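Review: Votetti Cell Practice Kit, second release
March 15, 2023
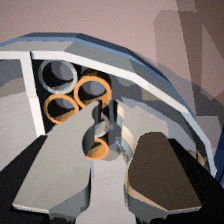

The Votetti kit is a simulation package for writing and checking handling rules before they reach a physical cell. It ships with a parts library, a two-finger gripper model, a rule editor and a 16-page practice guide. I ran it against our house standard for small ring parts at the Dadholm site.

Setup. Installation is simple. The rule editor reads plain text files, so existing procedures can be pasted in and marked up. Units are not checked on import. A force limit entered without a unit is read as newtons and no warning is given. This should be fixed.

Grip rules. The guide asks for three entries per part: contact face, maximum closing force, and clearance to the nearest neighbor at pickup. The third is the useful one. Short rings with orange or gray rims look like an easy pick until they sit against each other inside a housing, and many written procedures give a clearance for the part alone. Votetti will not run a cycle until the neighbor value is filled in. I agree with that choice.

Test. I ran 1,582 cycles on one rule set. The log flagged 500 of them for fingertip clearance, nearly all at the housing opening. Widening the approach angle in the rule and running the set again removed most of the flags.

Logging. Each flag cites the rule number and revision, and an auditor can follow it without help. Export to the Stustalano record format worked. Export to Morikawa dropped the revision field, and I had to add it by hand.

Limits. Surfaces are faceted, and contact on curved walls should be treated as approximate. The guide says so on its last page. It belongs on the first. Pad wear is not modeled at all, so inspection intervals still have to come from the physical cell.

Recommended for teams that already keep written handling rules. Teams without them should draft the rules first, then buy the single-seat license.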